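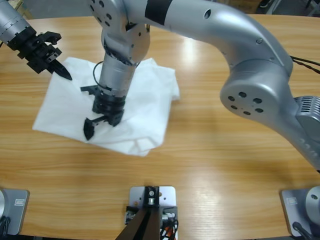

Why Does Cloth Crumple? And How Do You Fold It Flat?

Grab a cloth. A thin one – a dish towel, a pillowcase, an old T-shirt. Drop it on a table. What shape is it?

No shape, right? Kind of a lump. Drop it again. Different lump. You could drop it 100 times and never get the same lump twice.

A book doesn't do that. A spoon doesn't either. So what's going on with cloth?

Cloth is made of threads

Look really close at a towel. Use a magnifying glass if you've got one. See the tiny lines? Those are threads. In woven cloth some go up and down, others go side to side. Over, under, over, under. That's called a weave.

T-shirts are a bit different. They're knitted, so the thread goes in little loops. Loops stretch. Pull your sleeve and see.

Threads are thin, and thin things bend easy. Put lots of bendy threads together and you get a big bendy sheet. It can bend anywhere it likes! No hinges like a door has. So it flops.

What is a wrinkle?

A wrinkle is a small bend that stays put. The threads got pushed and they're rubbing on each other, so they don't slide back by themselves. The rubbing has a name – friction.

A crease is a sharper wrinkle. Press down on a fold with your hand and you make a crease. Sometimes you want one (paper planes, napkins). Sometimes you don't (school pictures).

And a hem? That's the edge of the cloth, doubled over and sewn down. It's thicker than the rest. Run your fingers round a towel and you'll feel it. Good trick for finding the edge when everything is bunched up.

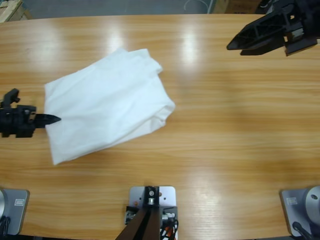 White cloth on a wooden table, bunched up, with soft folds and creases.

Find the corners first

Most towels have four corners. In a lump they hide. To find them:

Pinch any bit of edge. Slide your fingers along it till you hit a corner. Hold on to that one! Now slide along the edge with your other hand till you find the next. Lift both up and let the rest hang down. Gravity pulls alot of the mess out for you.

Then lay it down and smooth it. Start in the middle and push out to the sides, flat hands, no rushing. If you start at the edges you just shove the wrinkles into the middle and they've got nowhere to go.

Now fold

Corner to corner. Edge to edge. Press. Turn it and do it again.

Each fold makes the cloth half as big and twice as thick. One fold, two layers. Two folds, four layers. Three folds, eight. Try for more and it gets fat and springy and pops back open. Thick towels give up sooner than thin ones.

Josefien Aerts, age 11, wrote to us in August. She folds with her eyes shut and her best time for a dish towel is 17 seconds. Can you beat that? Her tip is to feel for the hem and forget about looking.
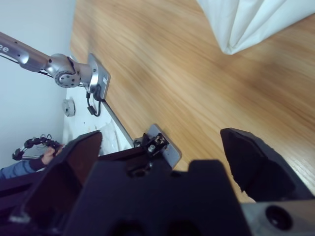
A white cloth on the table again, crumpled.

Try it – the flop test

You need: a thin cloth, a thick towel, a sheet of paper, a table.

1. Put the paper so half of it sticks out past the table edge. Hold the other half down. Does it droop?
2. Same with the thin cloth.
3. Same with the thick towel.
4. Draw what you see, side on.

Which one hung straight down? Wich one stuck out the most? Stiff things stick out, floppy things hang. People who make clothes do tests a lot like this, so they can pick a floppy cloth for a scarf and a stiff one for a coat collar.

Words to know

Weave – threads crossing over and under.
Knit – thread in loops.
Hem – a folded edge, sewn down.
Crease – a sharp line left by a fold.
Friction – rubbing that slows things down or stops them sliding.

Next time: why wet towels feel heavier. Send your flop drawings to Lieven De Haan at the Trundgate kids' page, and put your age on the back please.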